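Search this site
Go

Filed under: Home & Garden > Furniture > Finishes and Repairs

Is "food-safe" table oil worth paying extra for?
Posted by sistdale_renter, July

We bought a secondhand wood table and the top is dull and thirsty looking. The store in Cilalstead wants $40 for a small can of Fovlow table oil, and the clerk kept repeating that it's "food-safe." The plain hardware store oil is a lot cheaper. We eat off plates like normal people. Does the label mean anything, or is it a sticker with a price attached? Also, how many coats? The can says 7, which sounds to me like a way to sell more cans.

Posted by grainofsalt, 7:40 p.m.

I'd be suspicious too. Most oil finishes are considered fine for a table once they have fully cured, and curing takes weeks, whatever the front of the can says. Read the back. If it doesn't tell you what is in it, I wouldn't pay extra for a promise. 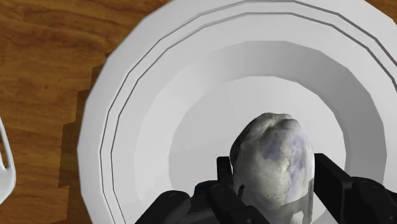
Seven coats is silly for a dining table. I do 2 thin ones, wiped hard with a rag, and leave a full night between them. Before you pick a color, look at how much contrast the grain already has. With strong light and dark streaks like the ones on the tabletop under that white bowl, a tinted oil tends to make the dark bands darker and you lose the pale ones. Clear oil is the safer bet — test it on the underside first. Sand lightly with 200 grit or close to it, and lay used rags out flat outdoors to dry. Don't wad them up in the trash, they can catch fire by themselves.

Posted by Charvát

I used the expensive one. Table looks good. Would it look good with the cheap one? Probably, I didn't try.

Posted by oldpine

Make sure it isn't varnished before you do any of this. Put a drop of water somewhere it won't show. If it just sits there, you've still got a finish on it and oil won't soak in, at any price. You'd be rubbing $40 around on top of plastic. Plenty of "dull" tables only need a wash with mild soap.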